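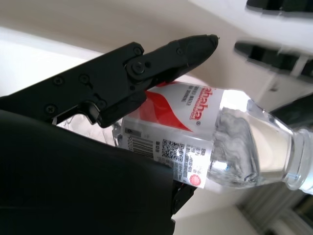

**Purified water vs. mineral water, and does the bottle really expire?**

Posted by tsegaye_k in Kitchen & Household, Jan 26, 2026

I moved into a shared apartment in Fenwood last month and inherited a stack of bottled water from the people before us. The bottles are small clear plastic ones with a white label with red on it, and most of the text is in Chinese, which none of us read. There is a little English on the label, the words "purified water" and "for drinking" as far as I can make out where it isn't wrinkled.

Three things I would like to know:

- Is purified water the same as mineral water or spring water? My roommate says purified is just filtered tap water and has nothing in it.
- How long does it keep? The cases have been in a hall closet next to the water heater, and it gets pretty warm in there.
- Can I tell where it was made from the barcode? The number starts with 690.

We have 60 bottles, so I would rather not pour them all down the sink if they are fine. I would also rather not drink them if they are not. I did try the app on my phone that translates labels, but the bottle is curved and the print is tiny, so it kept giving me half a sentence about storage and then nothing.

---

**Rin Ebihara**

Taking these in order.

Purified water is water that has been treated to take out nearly everything dissolved in it, usually by reverse osmosis or distillation. The source can be a municipal supply or a well. Your roommate is partly right. It often does start as tap water, but the treatment goes a good deal further than a pitcher filter. Mineral water comes from an underground source and has to contain a certain amount of dissolved minerals. Spring water also comes from underground but doesn't have to meet that mineral level. All of them are fine to drink. Purified water tastes flatter to some people, and it is good for kettles and irons because it leaves very little scale.

On keeping: sealed water doesn't spoil the way food does. The date is mostly about the bottle. Thin plastic lets a little water vapor out over time, and it lets smells in. Next to a water heater is a poor place for it. Heat also increases the small amount of material that moves from the plastic into the water. I would do this:

1. Find the date. On many bottles it is printed with small dots on the cap, the neck or the shoulder and not on the label at all. Tilt the bottle under a lamp. On Chinese products it is usually the production date, written year, month, day. The shelf life is printed separately, often as a number of months.
2. Look for 保质期 on the label. That means shelf life. 生产日期 means production date. If the label says to see the bottle or the cap, that is where the stamped numbers are.
3. Check that the cap ring is unbroken and the bottle hasn't gone soft or sunk in.
4. Open one and smell it. If it smells of plastic or of whatever else was in the closet, use that case for plants and mopping.

If they are in date and smell of nothing, move them somewhere cool and dark and drink them. Keep them away from paint, detergent and gasoline -- the smell does get through.

For the translation trouble, peel the label off an empty one and lay it flat on the counter. If it is glued, cut down the seam with scissors. The app will do much better with a flat piece.

---

**clutby_dad**

just drink it. water is millions of years old lol

we had some in the garage for 5 years and nobody got sick. tasted like garage though

---

**Sayaka Kikuchi**

Rin covered the first two, so I will do the barcode.

A barcode that starts with 690 through 699 was issued through the Chinese numbering office. It tells you where the company registered its number. It does not strictly prove where the bottle was filled, although for something as heavy and cheap as water the two are usually the same country. The next digits identify the company and then the product. You won't get a date or a batch from it.

If your label has a square code as well, try scanning that. Sometimes it opens the maker's page, sometimes only a promotion that ended long ago.

One small disagreement on the closet. If it was warm for years I wouldn't bother checking dates case by case. Water is cheap. I would keep the bottles for flushing and hand washing in an outage, write "not for drinking" on the box with a marker, and buy a fresh case. If they were only in there since December, I would go by the smell test.

---

**tsegaye_k**

Thank you both. Found the date on the shoulder once I held one under the stove light, and they have 7 months left. No smell in the two I opened. They are under my bed now, and the closet has the vacuum in it.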